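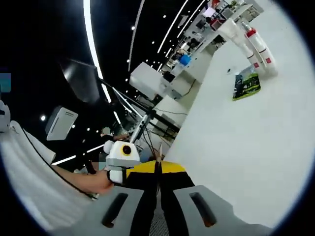 Clearing a shared workbench in one go

Quick one as I keep getting asked. This is how we do the big white table at Joltow between jobs. Takes me half an hour, Anas Mansour does it in less but he skips step 4.

What you need: two trays, a cloth, a bin bag, marker pen, masking tape. Washing up liquid, a drop. No fancy sprays, they leave streaks on white.

1. Bottles first. Caps on tight, stand them all at the far edge, labels facing you. Anything without a label gets tape and a name NOW. Not later. If you can't tell what's in it don't sniff it, put it to one side and ask.

2. Packets and flat stuff next. Open ones get folded over and taped. Sealed ones go in front of the bottles so you can read the print. Empty packets in the bag – check inside before you chuck, I've lost screws that way.

3. Cables. Unplug, coil loosely, tape round the middle. Don't wind them round your hand, it kinks them. Leave anything that's charging.

4. Wipe. Start at the far side and pull towards you, long strokes, lift the cloth at the edge so the crumbs go in your other hand. Then agian with a dry bit. Little dark specks that won't shift are usually glue, thumbnail or an old bank card.

5. Shelves behind. Only do one per session or you'll never finish. Everything off, wipe, everything back in rows with tall things at the back. Small parts go in the white tubs, a row of dark boxes is useless unless they're labelled on the front. We number ours, the highest is 2945, don't ask, Said Kabbaj started it before I came.

6. Put back only what the next job needs. The rest goes on a tray, tray goes on the shelf.

Tubs: we got a pack of 100 from Tonness, the lids are a bit weak but fine for dry bits. The Ezzat ones are better and cost more.

How often? Every couple of weeks, roughly. More if someone's been sanding.

If the table is still sticky after step 4 use warm water, wring the cloth out well, keep it away form the sockets. Dry it straight after.

Drawers are a seperate job, will write that up when I get round to it – probably May.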